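About Us

Dvořáček is a small firm dealing in table linen, tableware and dining furniture for canteens, tea rooms and staff dining areas. We supply, lay out and maintain. We don't cook and we don't cater.

The business began as the linen department of Drekov, a hotel laundry, and became a separate company when the laundry gave up its hire stock. We kept the cloths, the shelving and the stock book. The stock book is still in use, although it is now a spreadsheet, and it currently lists 1128 items under 17 headings. Cloths are listed by finished size, hem included.

Our premises are in a former workshop. The ground floor holds stores and pressing; the dining room next to it is used for trial layouts and for staff meals.
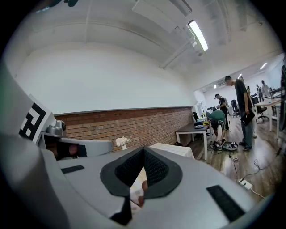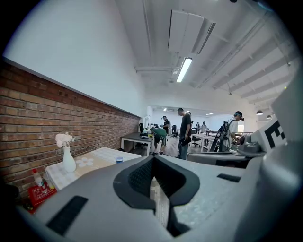
Table cloths make up most of our work. Each cloth is cut to give a drop of 30 cm on the open sides. Tables placed against a wall are treated separately, as the rear drop is not seen and tends to ruck when the table is pushed back, so we offer a shortened rear hem on request. The dining room has both kinds of surface in use, a covered table along the brick wall with a white vase of white flowers on it and, further along, a dark-topped table with white legs left bare. Customers often ask for one or the other throughout. We generally suggest a mixture, with bare tops nearest the serving point.

Cloth fabric comes from Fornetex in 2 weights. The lighter weight is for daily change and the heavier for weekly change. Both are washed before cutting, and shrinkage is recorded on the roll ticket. We do not supply plastic-coated cloth.

Vases, cups and plates are sold singly or by the crate. For wall tables we recommend a narrow-necked vase with a wide base, set towards the wall side. Crates are returnable and are charged if not received back by the end of the following month.

Layouts are drawn in Gistotel, our own planning sheet, which shows table positions, cloth sizes and chair clearances on one page. A printed copy goes out with each delivery. Orders for the winter season close in November.

Page last revised 22/08/2021

Comments

marrowfat: Is the shortened rear hem available on the lighter weight as well? The order form only lists it for the heavy one.

Dvořáček office: Yes, both weights. The form will be corrected.

tearoom_upstairs: We had the weekly cloths for our window tables. Corners sit well. One came 30 mm short on the drop and was exchanged.

P.L.: Do you take back crates from the old Drekov days? I have two in the shed.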